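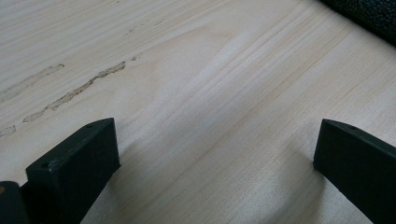
Renu Maurya
Doctoral researcher, wood finishing and indoor surfaces

Draft section, posted August 11, 2019

4. Stain uptake on unsealed softwood tops

4.1 Why we went back to bare wood

The first round (Section 3) was all sealed boards. Good data, dull data. Coffee sat on top, got wiped, left next to nothing behind. Most of the people we interviewed don't have sealed tops though, or they did once and have scrubbed the finish off over the years. So bare boards this time. No oil, no wax, no lacquer.

Boards came from two yards, Wilent and Khoo. Wilent stock was slower grown, rings close together. Khoo stock more mixed, wide rings and tight rings sometimes on the same board. We did not sort for looks. Anything with a loose knot or a split went back, everything else stayed in. That left 21 boards.

All were kept in the test room from February on, stickered, lids off, heating as normal. We had wanted a proper climate cabinet. Didn't get one. Humidity in the room was logged but it moved around more than we would like, see 4.5.

4.2 Grain figure

A flat-sawn board does not show the same grain all the way across. Near the edges the saw meets the rings at a steep angle and the lines come out straight and close. Toward the middle it runs nearly flat along a ring and you get the arches people call cathedral figure. Pale timber with both kinds on one face, as in Figure 1, is handy because both can be tested on the same piece.

Figure 1. Pale wood surface with straight grain lines and a broader area of curving grain.

The guess going in was simple. Wide pale bands are mostly earlywood, earlywood is more open, so the arches should drink more. Straight tight grain has more latewood per inch, should drink less. Older shop manuals say as much, usually without numbers.

4.3 Procedure

Three liquids: black coffee, beet juice, and tap water with blue food dye. Drops placed with a pipette, one set on arched grain and one set on straight grain, at least a hand's width apart. Left for 18 minutes, then blotted with plain white paper, no rubbing. Boards then stood on edge overnight.

Next day each mark was measured twice, along the grain and across it. Depth was checked by planing off thin passes untill the mark could no longer be seen by two readers working apart. If the readers disagreed the deeper number was kept.

Cleaning came after. Half of each set was scrubbed with soap and warm water, the other half with Stesitora paste used as the label says. Same brush, same person doing the scrubbing, 16 strokes.

4.4 Results

Spread first. Marks ran longer along the grain than across it on every board, no surprise there. On straight grain they came out as narrow ovals. On arched grain the outline was lopsided, one side following the bend of the line and the other side pulling up short where it met a darker band. Blue dye showed this best. Coffee was hard to read at the edges.

Depth was less tidy. Arched areas took the stain deeper on the Khoo boards, as guessed. On the Wilent boards there was hardly any difference, and on 5 of them it went the wrong way. We think ring width matters more than figure, and that the figure is mostly standing in for ring width on fast-grown stock. Not tested directly.

Cleaning: soap lifted most of the coffee, very little of the beet. The paste did better on beet but raised the grain, worse on the arches, and a raised patch stains faster the next time. A person scrubbing the same spot every week may be making it worse. That fits with what the kitchen diaries said in Section 2, where the complaint was often of one spot that "keeps coming back."

4.5 Limits

Room humidity, already mentioned. Only two yards. All boards were new, and an old top with ten years of soap in it will behave differently. Pipette drops are neater than real spills too. Scrubbing pressure was not measured, one person's arm is all we had.

The Rarnenex moisture meter was swapped partway for a second unit of the same model. Readings before and after the swap are listed seperately in the appendix and were not pooled.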